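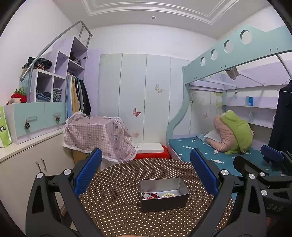

What thread should I use to restring an old bead necklace so it doesn't snap again?

Braided nylon, knotted between the beads if the holes are small enough to hold a knot. Silk is the traditional pick and it drapes beautifully, but it stretches and wears, so plan on redoing it every few years if you wear the necklace a lot.

Restringing old beads: thread, knots, tools
Beads & Findings > Repairs

marlopebble
Posted 7:40 pm
I picked up a bag of loose beads and broken strands at an estate sale in May and I am completely hooked, you guys. There are glass ones, some that might be coral (might be!), and one long cream strand that I want to wear to my cousin's wedding. The old thread is so weak it came apart when I tugged on it. I read the answer pinned up top but I've got more questions. What size thread? Do I need one of those knotting tools? And can I wash the beads first or will I ruin them?

tansy_and_twine
Posted 7:58 pm
Oh welcome, this is the best rabbit hole!! Size depends on the holes. Bring one bead to the shop and try a few threads. You want it to go through twice, snugly. For tiny holes I use the thinnest nylon Clinitz makes, and it comes on a card with the needle already attached, so no fighting with a needle eye.

Skip the knotting tool for now. A big sewing needle does the same job. Make a loose overhand knot, stick the needle in the loop, slide the knot down until it sits against the bead, pull the needle out and snug it with your thumbnails. The first ten will look awful. Then your hands get it and you won't want to stop.

grommet944
Posted 8:15 pm
Going to disagree on the tool. I did three necklaces with a needle and my knots wandered all over the place. Got a tweezer-style one, and my very next strand came out even. They don't cost much and they save a lot of swearing.

Also disagree with the pinned answer a little. For cream beads you'll wear once or twice a year, use silk. Nylon is stronger, sure, but it hangs stiff and you can see it from across a room.

tansy_and_twine
Posted 8:22 pm
You can't see it from across a room, grommet. Come on.

grommet944
Posted 8:24 pm
I can!

oldbuttonjar
Posted 8:51 pm
Washing: depends what they are. Glass is fine in lukewarm water with a drop of dish soap. Pearls, coral, amber, anything painted or coated, just wipe with a damp soft cloth and leave them on a towel overnight. No vinegar, no jewelry dip, no ultrasonic cleaner. I stripped the finish off a whole strand of imitation pearls with dip and they came out looking like aspirin.

If you're not sure what you have, treat it like the fussiest thing it could be.

marlopebble
Posted 9:06 pm
Like aspirin, oh no. Damp cloth it is. How much thread do I cut? And what's the little coiled wire at the clasp on the fancy ones?

oldbuttonjar
Posted 9:19 pm
That's French wire, some people call it gimp. It's a tiny metal coil that goes over the thread where it loops through the clasp, and the metal rubs on that instead of your thread. 9 mm or so on each side is plenty. Cut it with sharp scissors and handle it gently, it unravels if you look at it wrong.

For thread, I take the finished length times four if I'm knotting between every bead. Too long is annoying but too short is heartbreaking.

kitchentablejewels
Posted 9:47 pm
Times four is a lot of thread to drag through every knot! I do double the length plus a hand's width at each end and I've never run out. But my beads are big, so fewer knots. I did a 152-bead strand last winter and that one did need more.

Two things that made the biggest difference for me: stretch the thread before you start (I hang mine off a doorknob overnight with a mug tied to it), and work on a towel or a bead mat. I once dropped an entire strand on a tile floor and I was finding beads in my slippers until spring.

pliersmith
Posted 10:30 pm
Nobody has mentioned beading wire? The 49-strand stuff with crimps. Quick, strong, no knots, done in an evening.

tansy_and_twine
Posted 10:34 pm
For heavy stone beads, yes please. For an old strand with no knots, if it breaks you lose everything down the storm drain. Knots mean you lose one bead.

pliersmith
Posted 10:41 pm
Mine don't break.

marlopebble
Posted 8:05 am
Update! I got a silk card in size 2 and also nylon, because I couldn't decide, and I practiced on some ugly plastic beads before bed. Twelve knots, four of them good! I used a darning needle. The doorknob trick is going on tonight. Does the color of the silk matter much? The shop had white and a sort of oatmeal.

grommet944
Posted 8:33 am
Oatmeal for cream beads. White will make them look yellow. Post it when it's done!!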